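Desk Reset Days at Menden: Your Questions

Updated 21/07/2020

What is a desk reset?

It's a morning when everybody clears their work surface down to nothing, spreads out a cloth and decides what gets to come back. We love these! People find pens they'd given up on last winter, and the room feels twice as big by lunch.

Do I need to bring anything?

A cardboard box and a cloth. Any old box is fine, labels and marker scribbles and all. The Wurnine room has spare cloths in the cupboard if you forget yours.

Why a cloth?

Small stuff shows up so well on a bright color, and you can gather up the corners at the end and shake the crumbs outside.
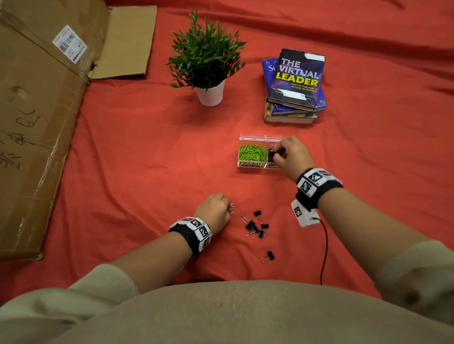 Box, books, plant and binder clips out on the red-orange cloth.

What about all those little clips?

Keep them! A clear organizer with 2 compartments is our favorite home for them: clips on one side, everything else small on the other. You can see what you've got without opening a thing.

Can I keep my books on the desk?

Sure, keep the ones you reach for. Stack the big ones at the bottom and put whatever you're reading now on top. The rest can go on the swap shelf in Llanos, where they get picked up amazingly fast.

Are plants allowed?

Yes please, real or artificial. A bit of green really does cheer up a corner.

How long does it take?

Plan on 2 hours. First-timers sometimes run over, and that's fine, the room is ours all morning.

When is the next one?

July 28, in Trosia. Doors open at nine and the coffee is already on.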